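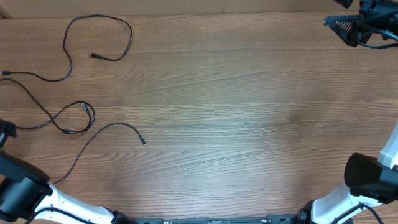 Acabado de mesa: ¿aceite o poliuretano al agua?

tornillo_34
Mesa de escritorio maciza, lijada a grano 300. Dudo entre aceite duro Undell y poliuretano Mavanley. Uso diario, teclado y tazas.

Karmele_B
Poliuretano, tres manos, matizando entre cada una. El aceite marca cercos con el calor.

flaithearta
Discrepo. Con aceite se repara por zonas; con poliuretano, si se raya, hay que lijar el tablero entero. Y 300 es demasiado fino para aceite: cierra el poro. Yo paro en 180.

Karmele_B
Depende de la madera. En roble, 180 deja marcas de lijadora a contraluz.

tornillo_34
Es haya. ¿Tiempo entre manos?

flaithearta
La ficha del Undell pide 8 horas - en invierno yo espero el doble. Capa fina y retirar el sobrante con trapo.

Karmele_B
Haz una prueba por la cara de abajo antes de decidir.

tornillo_34
Haré las dos muestras en agosto.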